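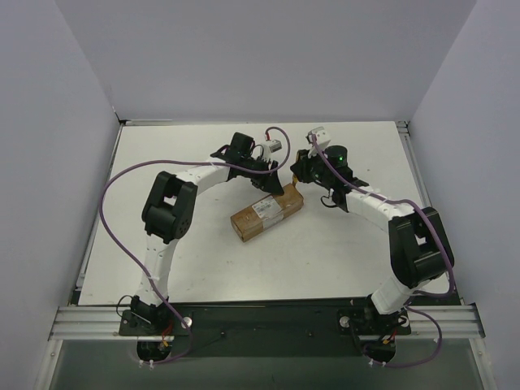 Lentils for small eaters: a conversation with the cook of Prurinetti

When I moved to Fellon with my family, my younger son ate pasta, white bread and apples, and on good days also a cucumber. A neighbour told me to go to the cooking afternoons at Prurinetti, a small kitchen behind the bakery, where parents and children prepare food together and then eat it at one long table. We went in November and we still go. Last month I asked the cook who leads these afternoons if she would talk with me about the thing she is best known for in our town, which is lentils. She agreed, under the condition that she could peel carrots while we spoke.

I began by asking why lentils, and why for children. She looked at me as if I had asked why water.

"They are cheap, they keep for a long time in the cupboard, and they cook quickly," she said. "A bean you must remember the evening before. A red lentil you can remember at five o'clock, when everybody is already hungry and a bit angry."

She grew up in Alent, a village in the hills, where her grandmother cooked brown lentils with onion and bay leaf nearly every week of the winter. As a child she did not like them at all. She says this openly to the parents, and I think it helps. What she disliked was the colour and the skins, which stayed between her teeth. Red lentils have no skin when you buy them and they fall apart in the pot, so for a child who complains about bits in the food they are a good beginning.

"Parents start with a salad of green lentils, with vinegar and raw onion," she said. "It is a beautiful salad, I eat it myself. But for a child of four it is like starting to read with the newspaper."

Her first recipe for beginners is a soup, and she gave it to me without looking at any paper. You cut one onion and two carrots and let them become soft in a little oil, with the lid on the pot. Then you put a cup of washed red lentils, a spoon of tomato paste and enough water or mild stock to cover everything well. It cooks on a low fire until the lentils have lost their shape. Salt comes at the end, and lemon juice also, only a few drops, which the child may squeeze into the bowl. She does not blend the soup completely. A part of it stays a little rough, so that the child becomes used to it.

I asked what she does when a child refuses even this. I had a personal interest in the answer.

"I do nothing," she said. "I put the bread beside it. Very often the bread goes into the soup after some time. If it does not, then it does not, and we make the soup again another week."

She has led the afternoons for three years now, and she told me that in the first months she made a mistake which she still thinks about. She hid the lentils. She put them into the tomato sauce, into the chocolate cake, everywhere, and did not tell the children. Then one girl found a whole lentil in her piece of cake and would not eat anything in the kitchen for the rest of the season. Since then everything is said before it is cooked. The children wash the lentils themselves, in a sieve, and they see how the water is cloudy at first and later clear. My son likes this part so much that he would wash them until supper.
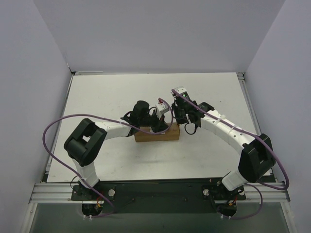

The recipe which the parents ask for most is the lentil bar, a savoury thing for the lunch box, somewhere between a bread and an omelette. She cooks red lentils rather dry, lets them cool, and mixes them with grated carrot, grated cheese, an egg and enough oats that the mixture holds together when you press it in the hand. It goes into a flat tin lined with paper and bakes for 30 minutes in a medium oven. The cutting is important, and parents are usually in too much of a hurry with it. The bars must be fully cold, otherwise they break. For the form, a plain rectangle is what you want, only in a size which your child can hold in one hand. Triangles look nice on the plate, she says, but the points fall off in the bag and at noon there are only crumbs.

My own first tin was a failure, and I told her so. The bars were wet in the middle. She asked me immediately if I had drained the lentils, and I had not. They should be left in the sieve while you grate the carrot, and if the mixture is still soft, it needs more oats and a rest in the bowl. Oats take the water slowly. She buys hers from Devadiga, the grocer on the square, who sells them from the sack in fine and coarse, and for the bars she takes the fine ones.

We spoke also about spices. In many families, she said, food for children is cooked with no taste, and after that the parents are surprised that nobody wants it. She uses cumin from the beginning, in a small quantity, and sweet paprika, and in winter a bit of cinnamon in the soup. Hot spices she keeps apart, on the table, for the adults. The children may smell every jar before it is used and say yes or no. I have seen this done, and the discussion about the cumin was longer than some meetings at my work.

"They almost always say yes," she said. "But they want to be asked. I also want to be asked."

There is one worry that she hears often, and she did not want to leave it out. Lentils can give a child pain in the stomach, mainly when the child is not used to them. Her advice is to begin with small portions, two spoons or three, to cook them until they are truly soft, and to give enough to drink. Brown and green lentils she rinses well before cooking, and she throws away the first foam. If a child has an allergy, or if the pain comes each time, she sends the parents to their doctor and does not try to give an answer herself.

I asked her then about cost, as this is a subject in most families I know. She stopped with the carrots for a moment. A pot of the soup, she explained, makes supper for the family, and what remains becomes something else the next day. She lets it thicken in the fridge and spreads it on toast, with a little oil on top, or she fills it into pancakes. It can be frozen too. She freezes it in a muffin tin, takes the portions out when they are hard and keeps them in a bag. For one small bowl you warm one or two of them slowly with a splash of water, and stir often, for lentils like to stick at the bottom.

And what does she cook at home, when there are no children to convince? It is her grandmother's dish, with the brown lentils, the onion and the bay leaf. She likes it now. She puts a fried egg on it, which in Alent would have been considered a luxury, and she eats it from a deep plate with a spoon.

Before I left she gave me some rules for parents, which I wrote on the back of my shopping list. Cook lentils on a day when you are not in a hurry. Eat them yourself, at the same table, from the same pot. Do not say that they are healthy.

"This last one is the most difficult for the parents," she said. "They sit there with the mouth closed and I can see that they want to say it."

The afternoons at Prurinetti continue until the summer break, and they start at three. Bring an apron and a box with a lid for what is left over. My son asks me to add that the sieve with the blue handle is the best one, and that you have to come early to get it.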